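Tikstead Junior Story Kit: a review

Posted May 6, 2022

I bought the Tikstead Junior Story Kit in February for my two children, who are seven and ten, and we have now used it long enough to say something useful about it. 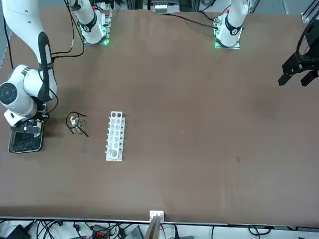 The kit is meant to take a child from a first idea to a finished, bound book. It is sold for ages six to eleven. You get a box with a planning pad, a deck of prompt cards, a stack of blank pages, two cardboard covers, a sheet of stickers for the spine and cover, and a simple binding set. There is also a thin guide for parents. I paid full price for it at a small bookstore called Hastesar, where it was on the shelf beside the picture books. I have seen it for a little less online since then, but shipping took up most of the difference.

I read a lot of children's books and I have strong opinions about them, so I should say what I was looking for. My daughter already writes. She fills notebooks and leaves most of the stories after a page or so. My son likes to tell stories out loud but goes stiff when you give him a pencil. I wanted something that would help her get to an ending and help him get anything on paper at all.

The prompt cards

The deck has 74 cards in four groups: people, places, problems and objects. The idea is that you draw one from each group and build a story out of them. The cards are a good size for small hands and the print is large. The words are well chosen for the age. My son could read nearly all of them without help, and the few he couldn't read he could guess from the drawing.

The problem cards are the best part of the box. They are small and specific. One says the school bus has gone to the wrong town. Another says that everyone has forgotten your name except the dog. These gave both children a place to start right away. The place cards are weaker. "A castle," "a forest" and "a beach" are what any child would come up with alone, and we stopped drawing from that group after the first week.

The objects fall somewhere in between. A few of them are good (a key that is warm, a letter with the wrong stamp) and a few are filler. I would have liked fewer cards and more of the odd ones.

The planning pad

Each sheet of the pad is one story plan. It has boxes for who, where, what goes wrong, what they try first, what they try next, and how it ends. It is a standard layout and you will find similar sheets free from many school and library websites. What I liked is that there are two boxes for trying things. A lot of planning sheets for children go straight from the problem to the solution, and then the stories come out as three sentences. With this one, my daughter had to think of something that failed before she got to the thing that worked, and her stories got longer and better for it.

She finished her first full story on the fourth day. It was 17 pages with the pictures, and it had an ending. The second was shorter but the plot held together better. She has stopped using the pad now and does the plan in her head, or says she does.

The pad did less for my son. He did not want to fill in boxes. What worked for him was laying the cards out on the floor and telling me the story while I wrote it down on the pad. Then he copied parts of it onto the pages. The parent guide suggests something like this, but only in a single line near the back, and it deserved a page of its own. I think there are many children like him in this age range.

The pages and covers

The blank pages come in two kinds, half with a picture space at the top and lines below, half with lines only. The paper is thick enough for felt pens. We had a little bleed-through with the darkest colors, and none with crayon or pencil. The lines are widely spaced, good for a seven-year-old and a bit babyish for a ten-year-old. My daughter ended up turning some of the pages over and writing on the plain backs, with a ruled sheet underneath.

There are enough pages for two books of a fair length. After that you need a refill pack. Refills are sold separately and I think they cost too much for what they are. You can cut your own paper to size and punch it without any trouble, and we have done that for everything after the first two books. Measure carefully before you punch – the holes are not spaced like those in normal binder paper.

The covers are heavy cardboard with a matte white surface. They take paint well. They also pick up fingerprints and pencil smears, so I would do the cover last, after hands have been washed. The spine stickers are a nice touch. Both children were very taken with writing their own names on the spine, and it meant that the books could go on the shelf with the others. My son checks that his is still there.

The binding

This is where the kit falls down. The binding set is a pack of plastic posts that go through the holes and snap shut with a cap. The caps are stiff. Neither child could close them, and I had to press them against the edge of the counter to get them to snap. One split when I did it. There is one spare in the pack, so we were all right, but a second broken one would have left us with an unfinished book and an unhappy child.

Once closed, the posts hold well. The books open flat enough to read aloud from and no pages have come loose. But a kit for six-year-olds should have a binding a six-year-old can do. We now use ribbon through the same holes. It looks better, the children can tie it themselves, and you can open the book again to add a page somebody forgot.

The parent guide

The guide is short and mostly sensible. It tells you to leave spelling alone in a first draft, to ask questions about the story before you make suggestions, and to read the finished book aloud at least once. I agree with all of that. There is a page of recommended reading at the back which leans heavily on older titles. They are fine books, but I would have liked to see more recent ones, and more from outside the United States and Britain.

How it compares

Before this we had tried the Divon Make-a-Book set, which is cheaper. It comes with a ready-made blank book with a sewn spine, so there is no binding to do. That is a point in its favor. On the other hand, there is nothing in it to help a child with the story, and a mistake on page two stays there for good. My daughter tore a page out of hers and the facing page fell out as well. She did not go back to it.

The Boström story dice were a present from a relative. They are good for telling stories on a long drive and my son likes them very much. For writing, I found the pictures on them too general. You can use them together with the Tikstead planning pad, and we have done so several times.

If your child only wants blank books to fill, buy the Divon set or staple some paper together. If your child has ideas but doesn't finish, or doesn't know how to start, the Tikstead kit is the better choice.

Small things

The box is sturdy and everything fits back into it, even after it has been opened many times. The cards have held up, with only a few bent corners. The age range on the lid is a bit generous at the top end. I would say six to nine, unless your ten-year-old is happy to ignore the wide lines.

Instructions for the binding are printed on the inside of the lid, where they are easy to miss. I looked for them in the guide for some time.

Rating

Cards: 8 out of 10
Planning pad: 9 out of 10
Pages and covers: 7 out of 10
Binding: 3 out of 10

I would buy it again as a gift, and I would put a roll of ribbon in with it.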